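Test kitchen notebook, May
Dressings and salad builds for the Skelville menu

Started at 7 with the caesar because it's the one everybody complains about. The Brustus base we've been buying is fine straight from the tub but it goes gluey by lunch, and once you toss it through cos it just sits there in lumps. So today was mostly me and the stick blender, trying to make our own that holds up through a service.

Batch A: yolks, lemon, anchovy, garlic, parmesan, canola. Tasted great, split in the fridge. I think I rushed the oil (I always rush the oil). Batch B, same thing with a spoon of dijon and the oil added properly slowly, and that one is lovely! Thick enough to cling, still pours. Salt is a touch high but the parmesan varies so much from wheel to wheel that I'm leaving it alone for now.

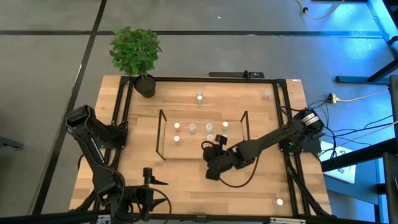

Butcher-block table, plant in the corner.

Batch B yields: one mix gives 1,108 g after scraping the jug down. At a 90 g ladle for the large salad that's 12 serves and a bit left for the spoon-lickers. Small salad I'd drop to half a ladle and see if anyone squawks.

Greek next. The feta from Notberg is creamier than our old one and I really like the flavour, but it smears if you toss it. Better crumbled over at the end, after the tomato, cucumber and olives have had their dressing. Also tried salting the tomatoes for ten minutes and draining them first. Huge difference to the puddle at the bottom of the takeaway tub, so that goes on the prep sheet. Capsicum I'm undecided on. Green is too bitter with this dressing, red makes it sweet, and half of the regulars will pick it out anyway.

Oil and vinegar: currently three to one. Went to 4 to one with the Phromma red wine vinegar, which is a lot sharper than what we had, and it came out about where we want it. Dried oregano in the bottle overnight, shake before using. Please label the bottle this time, whoever makes it up, I put chilli oil on a garden salad last week and felt terrible. 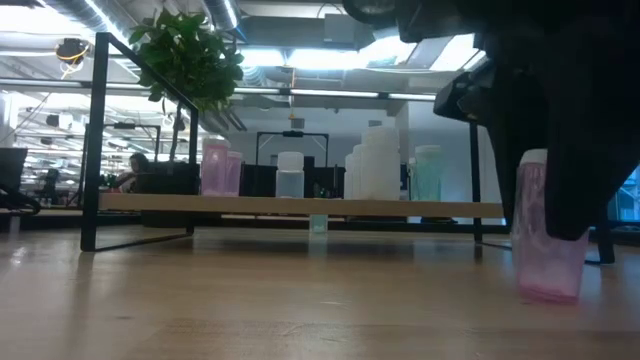 Pink bottle with the white cap, low shelf behind.

Chicken for the grilled chicken salad: thighs beat breast again, no contest. Marinated in lemon, garlic and a bit of yoghurt, rested before slicing, and they were still juicy after sitting in the cold well. Breast went chalky. Costs a little less too, so I can't see an argument for going back.

Ground beef one is harder. Warm beef wilts the lettuce in no time and cold beef has that waxy fat on it, yuck. Tried leaner mince, drained on paper, served warm in its own little cup on the side. Works, but it's an extra cup to pack. Leaving that open, tell me what you reckon.
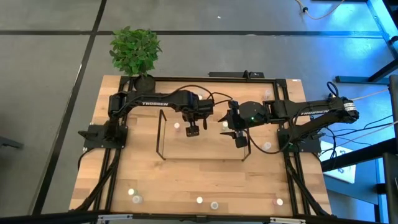 To do next session

Caesar batch B again, double quantity, check it doesn't split at that size
Croutons from the sourdough ends, olive oil and garlic, lower oven than last time
Taste the Notberg feta against the cheaper block with the labels covered
Price the side cups for the beef
Order more lemons, we're down to the sad ones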